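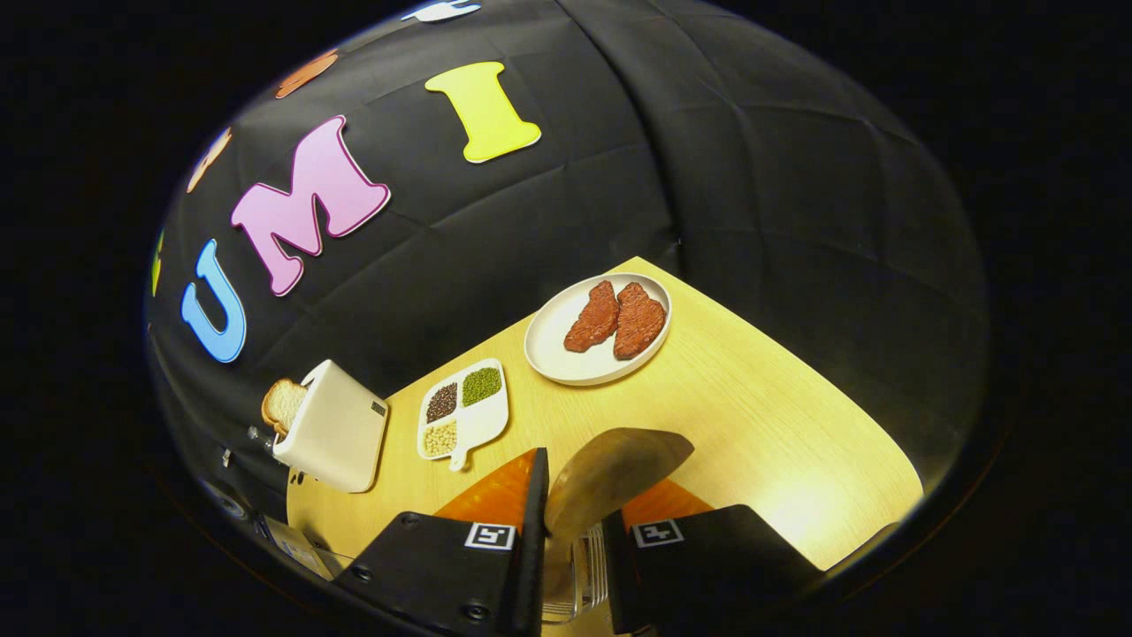
Setting the table at Rizzi

The play kitchen at Rizzi, a children's drop-in space in Edthorpe, has a light yellow wooden table, a padded black wall and a food shelf that gets rearranged most mornings before the doors open. The woman who runs it has been there since 2011. We met at 8, while she was putting things out.

She starts with a plate. "Something that looks like dinner," she said. "Two steaks on a white plate and they know what to do. They sit down."

The steaks are a favorite with the older children, who like to ask how each guest wants theirs cooked. She looks for play food with some color variation in it. "If it's one flat brown, they call it a cookie."

Next to the plate goes a white divided tray with a short handle. It has dark seeds in one section, green mung beans in another and pale soybeans in a third. The tray is for the table only, and an adult sits with it the whole time it is out. Children under three use a different table.

"Beans are the thing parents ask me about," she said. "I tell them we sort, we talk about what they are, and the tray goes back up on the shelf. Thirty minutes is plenty."

Many of the families know mung beans from home. One grandmother who grew up in Nisitport explained to a whole group how she soaked them overnight, and the children spent the next week putting everything in bowls to soak.

The cream-white toaster stands against the wall. She has tried it in other places. "In the middle of the table it takes over - everybody wants the toaster and the plates get pushed off."

The foam letters on the padding come up in conversation too. Children find the ones in their own names, and the pink M has a following.

She would like a second table. The Greltus building across the street has a larger room, and she has been to see it twice. For now she is looking for bread slices that fit the toaster, and a few more plates.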